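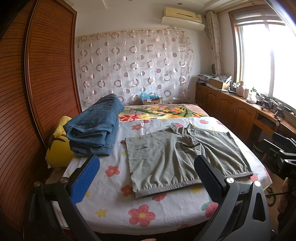 Clothes folding was the first item, carried over from last time. Kelechi Lawal reported on the home sessions and Babatunde Ibrahim took the notes. The main question was where one example should start. In the bedroom setup the jeans are already folded into a thick stack on the flowered sheet and the shorts are spread flat to the right of them, with both fingers of the gripper open. Kelechi proposed that a start like that be accepted for the task "fold the shorts next to a finished item" and for no other task. Agreed. Babatunde will change the task sheet.

**Lolirwood data collection, working meeting, May**

Present: Babatunde Ibrahim (notes), Kelechi Lawal, both annotators, one person from Niltel on the phone for items 2 and 5.

Absent: the Fashola site. They sent written comments, which are included under items 3 and 6.

Minutes of the previous meeting were accepted with one correction. The line saying that towels were finished should read that towels were finished at Fashola. The home sessions still have towels to do.

## 1. Clothes folding, progress

The target for the folding set is 4000 accepted examples. At the time of the meeting 1060 were accepted. Another 22 are on hold and are covered under item 4.

Kelechi said the slow part is resetting between examples. People fold a garment with the gripper, put the gripper down, shake the garment out by hand and lay it flat again, and they tend to lay it the same way every time. The set now leans heavily toward garments with the waistband facing away from the person. The model that was trained on the April portion does poorly when the waistband faces any other way.

Discussion on how to fix this. A printed card with the next orientation on it was suggested. Babatunde was against cards because the person has to look away from the bed, and the first second of the recording then shows the card or the floor. The annotators preferred a spoken prompt from the phone, played before recording begins. It was noted that the phone prompt already exists for the kitchen tasks and only needs new wording.

Decided: spoken prompt, with orientation and garment picked by the phone. Kelechi to write the wording and test it herself before it goes to anyone else.

Also decided: a garment may be left slightly wrinkled at the start. Nobody is to smooth it by hand. Several people have been doing this out of habit and the result is that the set has very few wrinkled starts.

## 2. Finger pads

The person from Niltel joined for this item.

Collectors are using two kinds of pad, the blue ridged one and the black one with the dotted surface, and some grippers have one of each. The annotators asked whether recordings with mixed pads should go in with the rest. They had been sorting them into a separate folder, which was never requested and which takes time.

Niltel's answer was that either pad is fine on either finger, as far as the hardware goes. The ridged pad holds denim better at the waistband, and the dotted one slides more easily under a hem. They would not recommend swapping pads in the middle of a session, because the closing width has to be set again after each change and people forget.

Babatunde said the pads are in view of the camera the whole time, so the model will see the difference either way. He would like the pad type written down for each session so that the results can be split later if needed. One field, filled in once at the start, is enough.

Decided: mixed pads are accepted. The pad type goes into the session form. The separate folder is to be merged back. No pad changes during a session. If a pad comes loose, the session ends there and a new one is opened after the width has been set.

Kelechi asked for spare screws for the finger base. Niltel will add them to the next box.

## 3. Rooms and backgrounds

Fashola wrote that their bedroom corner has a plain gray cover and a blank wall, and asked whether they should add things to it. Their examples are clean and almost all of them pass, but they look alike.

Kelechi's view is that the home sessions are doing this work already. Patterned sheets are the most useful part of them. A garment on a busy print is harder to find than the same garment on gray, and the folding model has been losing the edge of the fabric on printed cloth. She would like more of these, and would like Fashola to bring in a few printed sheets and change them between sessions.

One annotator raised the opposite concern. Where there are other objects on the bed, it is not always clear whether they belong to the task. The soft toy that lies partly under the jeans is a good case. If the jeans are moved, the toy may move with them, and the written instruction says nothing about it. She had marked two similar recordings differently and was not sure which was right.

There was a longer discussion. Points made:

- Asking people to clear the bed would remove most of what makes the home sessions useful.
- Leaving everything as it is makes the end state hard to judge. An example can be a good fold and still push something off the bed.
- The instruction text should name only the garment. Anything else is background until the garment or the gripper moves it.

Decided: beds are not to be cleared. If a background object gets moved during the example, the annotator ticks "other object moved" in Atuvness and accepts the example as long as the fold is complete. If an object falls to the floor, reject. The two recordings marked differently will both be changed to accepted with the tick.

Fashola to be told about the sheets. Babatunde will write to them.

## 4. Examples on hold

All 22 are from the same problem. The garment is in view at the start and the fold is complete at the end, but in the middle the person's free hand touches the fabric. In some it is only fingertips at the edge of the sheet, holding it down. In others the hand clearly helps the fold along.

The rule in the task sheet says "gripper only." Kelechi pointed out that the sheet does not say whether holding the bedsheet counts. Babatunde thought it should be allowed, as a robot with one arm would be working on a bed where the sheet is tucked in, and the hand is standing in for that. The annotators did not want to judge whether a finger is on the sheet or on the garment when the two are touching.

After some back and forth the following was agreed. A hand in view is fine. A hand on the bedsheet, clear of the garment, is fine. A hand on the garment at any point between start and end means reject. Where the annotator cannot tell, reject and move on, with no second review.

The 22 will be gone through again under this rule by one annotator. The other annotator will not check them.

## 5. Light

Niltel stayed on for this item and then left the call.

In rooms with a large window the camera darkens the bed whenever the gripper is lifted and the window comes into view, and it takes a moment to recover when the gripper goes down again. With dark garments the folded edge is lost for that moment. Niltel said exposure can be fixed at the start of the session, and that the option is in the current software under the camera menu. Kelechi had not found it. It will be added to the setup page with the menu path spelled out.

Babatunde asked that curtains be left however the household has them. A few collectors have been closing them to get an even picture. We want daylight rooms in the set, and a washed-out window is acceptable provided the garment can still be made out.

Decided: fix exposure on the bed before the first example. Curtains stay as found.

## 6. Atuvness

Fashola reported that uploads stop when a session has a very long name. The annotators have seen it as well. Shorter names work. Until there is a fix, session names are to be the room and the garment only, with no notes in the name.

The annotators asked for a shortcut key for "start of grasp." They place that mark more than any other and it is three clicks deep in the menu. Babatunde will ask for it together with the new tick box from item 3.

There was a question about whether to mark failed grasps inside an accepted example. Yes, mark them. A person who misses the hem, opens the gripper and tries again is giving us something the clean examples do not have. These have been trimmed out by some collectors before upload. They should stop trimming.

## 7. Other business

Shorts are ahead of every other garment in the home sessions. Kelechi will ask collectors to use shirts next, long sleeves if they have them. Socks are still out of scope.

## Actions

**Babatunde Ibrahim**
- Change the task sheet: allowed starts, hand rule, no smoothing
- Write to Fashola about printed sheets and session names
- Request the tick box and the shortcut key in Atuvness
- Add the pad field to the session form

**Kelechi Lawal**
- Wording for the spoken prompt, then a test
- Setup page: exposure
- Message to collectors: shirts next, no trimming, leave curtains alone

**Annotators**
- Merge the mixed pad folder
- Recheck the examples on hold
- Correct the two recordings under item 3

**Niltel**
- Spare screws in the next box

The next meeting will be held at Fashola if the room is free, otherwise by phone.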